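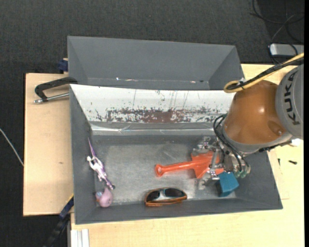

Teaching a KUKA to pick things out of a bin by remote control: how do I get cleaner demonstrations?

Asked by bramblefoot

Hi all, first proper question so be gentle. I'm trying to teach our KUKA arm to take mixed toys out of one grey bin and put them in the one behind it, and I'm doing it by driving the arm myself with a hand controller while everything gets recorded. So far I've got 462 goes saved. The simple stuff (blocks mostly) the trained arm now does quite happily on its own. The orange toy shovel is driving me up the wall!

It's the shape, I think. Long thin handle, wide flat head, and depending how it lands I'll go for one or the other without really deciding. When I watch my own recordings back I hover, drop down a bit, change my mind, twist the wrist, go up again. And the trained version has learnt exactly that. It hovers. It dithers. It's like watching myself try to park.

Sunglasses are nearly as bad, but I can live with that for now.

What I want to know is
- should I always take the shovel by the same end?
- do I bin the messy recordings or keep them?
- would I be better off grabbing the arm and moving it by hand instead of using the controller?

I record in the evenings after 9 when the room's quiet, so it's only ever me driving, if that matters.

3 answers

Answer from Renata Mazurek (marked as helpful, 7 votes)

Oh I know the dithering well. We had it at Prarnthorpe with a set of kitchen spoons and it took me ages to accept that the arm was fine and I was the problem.

Pick a rule and stick to it, yes. Mine for anything with a handle was: go for the handle near where it meets the head, fingers across it, every time, unless it's jammed against a wall. If it's jammed against a wall, have a second rule for that (I used to nudge it towards the middle first, then grab). Two rules is plenty. Decide which one you're using BEFORE you touch the controller. I used to say it out loud, which got me some looks.

On the messy ones, I'd split them. If you paused because you were thinking, chuck it, or trim out the pause if your software lets you. If you missed, went back up and got it the second time, keep it! Those are worth a lot, they show the arm how to get out of trouble. I threw all of mine away the first time round and ended up with something that went to pieces the moment a grip slipped.

Moving it by hand, I'd say no for this job. Your hands and arms end up in the camera view in the training recordings and then they're not there when it runs by itself. Plus you've got those cables and hoses round the wrist and it's very easy to lean on them. Hand guiding is lovely for finding one good pose though, so I'd use it to try out grips on the shovel for ten minutes and then go back to the controller.

Oh and mix up the other toys between goes. If the block is always in the front corner it'll learn that the block lives in the front corner.

Answer from otis_the_second

just record more. we did 2,638 on ours and it sorted itself out

Comment from bramblefoot: were they all one driver?
Comment from otis_the_second: no, four of us

Answer from dretel

Agree with most of what Renata said, but I'd be a bit careful with "every time". With the shovel lying flat in the open, fine. With something else right up against the head, though, the tidy grip can send a finger straight down onto the neighbour. I'd let where the other toys are decide which end you go for, as long as you decide it the same way each go.

Also slow down less than you think you need to. People creep for the last few centimetres and then the trained arm creeps as well, and if yours is anything like mine it'll sometimes creep to a stop and just sit there. One smooth drop, close, wait a beat, lift. I practised for over an hour with recording switched off before I was any good at it.

Comment from bramblefoot: Thanks both, this is brilliant. I've been through last night's batch and I do creep, terribly. Going to set the thinking ones aside, keep the fumbles and have another bash with the handle rule. Will report back on the sunglasses!

Comment from Renata Mazurek: Try the sunglasses across the middle first. Don't go for an arm.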